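About Poltico

Can a machine do the chores yet?

We get asked this at family dinners, at the dentist, and by pretty much everyone who finds out what we do for a living. Our short answer is "some of them, some of the time, and we love watching the list get longer." The long answer is the reason this company exists.

Poltico is a small robotics company with a big interest in small jobs. Two of us started it at a kitchen table in Clarkosden, arguing over whether a robot arm would ever put the groceries away properly. We still argue about that. These days we have a bright workroom with big windows, a couple of plants, and a long wood table where most of the action is.

What we work on

Our work is the in-between stuff: picking up, putting away, packing, sorting, handing over. Factories have had robots for decades, and they're wonderful at doing the same motion on the same part all day long. A home is a different animal, and so is a small shop where the stock changes every week and somebody always leaves the tape in the wrong place.

Take bags. A box has corners and stays the shape it was when you bought it. A canvas bag slumps and folds, its pockets bulge or go flat, and the handles end up wherever they like. A person just reaches in without a thought (usually while talking on the phone!). For an arm, every one of those wrinkles is a new question.
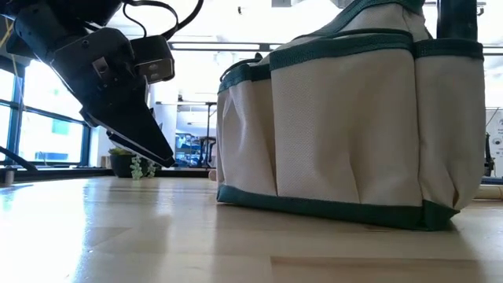
Soft things are where we've learned the most. Our early software, which we called Prins, planned a whole move before it started and then stuck to the plan no matter what. It was great with mugs. With anything made of cloth it was stubborn as a mule, and it would happily close on thin air where a strap had been a second earlier. Rondita, the system we use now, keeps looking as it goes and changes its mind. It's slower on the easy jobs and so much better on the messy ones that we've never been tempted to go back.

Between October and this writing we ran 2591 practice chores on Rondita. Each one gets a short note from whoever was at the table, and we read the notes together over lunch. The failures are the fun part. We keep a folder of our favorites.

Where things stand

So, can it do the chores? Here's how we see it from our own table.

Picking up a firm object that's sitting out in the open: yes, and it's good at it. We'd trust it with that all afternoon. In our last round of 350 picks with blocks and cups, the arm got 98 percent on the first try.

Putting things into a soft bag: getting there. A wide, open top goes well. A narrow side pocket is still a coin toss, and a pocket that has sagged shut needs a person to open it up.

Folding: slow. Towels come out decent. Please don't ask about fitted sheets.

Hand tools and garden tools: our current obsession. A trowel has a shiny curved blade that throws reflections at the camera and a handle that wants to roll, and it's heavier at one end than you'd guess. Lifting one is a nice problem. Lifting it by the handle, ready to pass to somebody, is a better one.

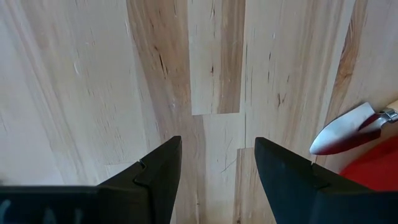
How we work

We try things on ordinary objects, the kind you'd find in a hall closet or a potting shed. We write down what happened, including the bad days. We keep a person next to the arm whenever it's moving, and we stop for lunch.

Come and see it

Shop owners, teachers and curious neighbors are all welcome at our Clarkosden workroom, and so are skeptics. Bring a chore you're sick of. If it fits on the table and won't break, we'll probably want to try it.

Page last updated 13th January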